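Home Shirts Outerwear Sale Journal

Search the store

Esther didn't believe the coat. The tag said Pumphrey wool, warm to anything December could throw at her, and it cost $424.

"Lifetime lining," said Keegan, who was paid to say it.

"Whose lifetime?"
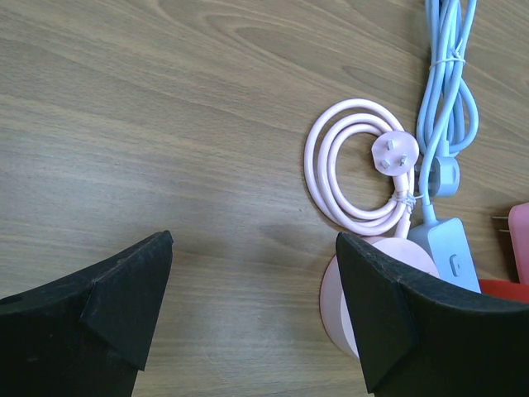
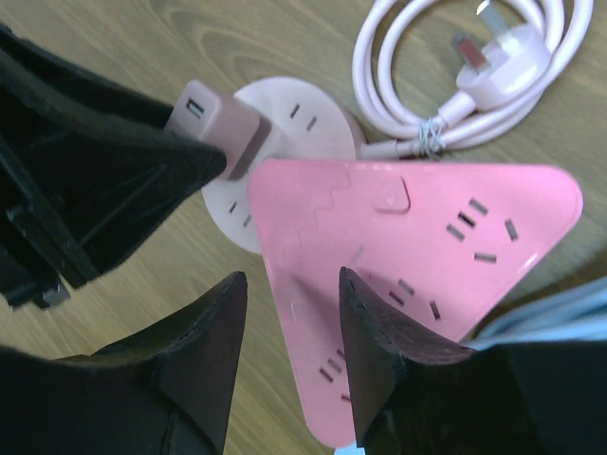
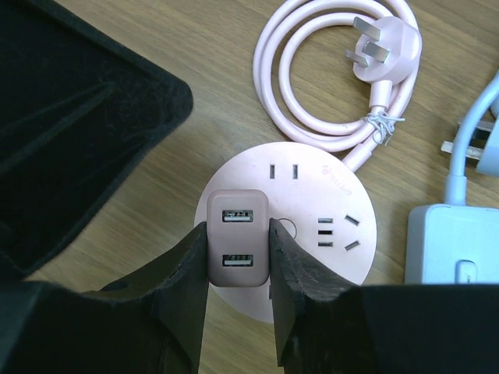
She took it home to Woltdale anyway and hunted for the catch. She spread it over the wooden tabletop, whose grain ran in long streaks, and went down every seam with her thumbnail. Double stitched. The buttons held when she pulled. She turned out the left pocket and found a slip reading Inspected by 13.

"Thirteen what?" she asked the coat, and kept the receipt.

We use cookies. Accept Manage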